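Matchmaking timeouts in Drovness after the 22nd September patch

I run a small private league for Drovness, the four-against-four arena shooter, and the September patch changed how the game handles players who leave a match early. The notes give it one line. I spent two evenings testing it with people from the league, and these are the results.

Before the patch, leaving a ranked match cost you a flat 15 minutes in the queue. It did not matter whether you left in the first round or the last, or whether your connection dropped. The timer started when the server marked you as gone, so a quick restart of the client often used up the first part of it.

Now there are two separate counters. One covers quits through the menu. The other covers lost connections. Menu quits still start at 15 minutes, but the timer doubles with each quit and does not reset until you finish 4 ranked matches in a row. Lost connections get a grace window of two minutes. Rejoin within it and nothing is recorded. 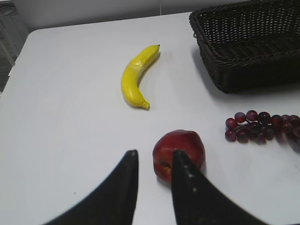 Halyna Onyshchenko
League admin and server host

The grace window is the part that needs care. It is measured by the match server and ignores the clock in your client. When Erdal Bayram pulled his network cable, the client took a while to show the rejoin button, and that delay counts against the two minutes. On his second try he closed the client by hand and started it again right away. He was back in the match with time to spare. Waiting for the button is slower on every machine we tried.

Killing the client from the task manager is treated as a lost connection. I expect this to be closed soon, as it lets a player skip the menu quit counter entirely. Please don't use it in league matches. I can see the server log.

Rating loss has changed too. The penalty used to scale with rank, which hit the top players hardest. It is now 500 points at every rank above Silver. Awuor Muli lost that amount on her main account and again on a lower one, so I am treating the number as fixed.

Custom lobbies are not affected. Matches on the Lyimo and Kaltisow maps run through our own server, and the host decides what happens when somebody leaves. Our rule stays as it was: one pause per team per map, and the team plays a player short if the pause runs out.

Two things I have not tested. I don't know if the menu quit counter is shared across a party when the leader quits, and I don't know if it carries over into December, when the next season starts. If you have a log from a party quit, post it in the comments with the match ID.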